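Lists > Joltcombe Users > Hardware and Purchasing

Prev | Next | Thread | Index | Search

Re: Two-arm cell, budget lines for second unit
Gadisa Abdella, 22 January 2021

Replying inline to the Ravis quote below. I have cut the parts that were settled in December.

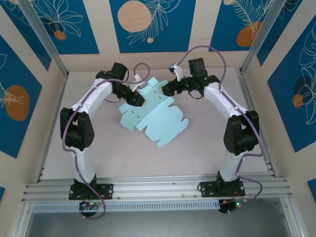
The request as it stands covers a second cell with two arms on a shared rail, for folding and handling foam blanks. My main objection is to the spares line, which is too small. Arms and grippers were priced as complete units, and cables were left out.

> From: Ravis purchasing
> We have the arms, rail, posts and table as one order
> through Mersha. Spares are set at 17 percent of the arm
> price. Can we drop the second control board and run both
> arms from one? Also, do we need wall panels at all, or
> can the cell stay open on three sides?

On the control boards: keep two, one per arm. The saving is small, and a single board means a single fault stops both arms. It would also need a longer cable run to the far arm.

On the cables: add a line for 20 spares, cut to the length we use now. They need enough slack to clear the wrist at full reach, so please do not let the supplier shorten them to save money. Mersha has a minimum order of 100 on the connectors. Dastadano will take the excess at cost — I have that in writing.

On the panels: keep them. Printed panels cost the same as plain ones from the shop we used before, and I want the second cell to have a varied background like the first. Open sides would mean controlling the light in the whole room, and that is not in this budget.

On the grippers: the fingers are a consumable. Budget them under supplies, separate from capital equipment, or each replacement will need a new approval.

Foam blanks are missing from the sheet. I would start with 59 sheets of the light blue stock and reorder from there. The die for the cutout is already paid for and can be shared between cells.

Open item: lead time on the rail. Mersha quotes the extrusion and the mounting plates separately, and the plates are the slower of the two. If someone at Joltcombe has a drawing for the plates, send it to me and I will get a local price before the order goes in.

Gadisa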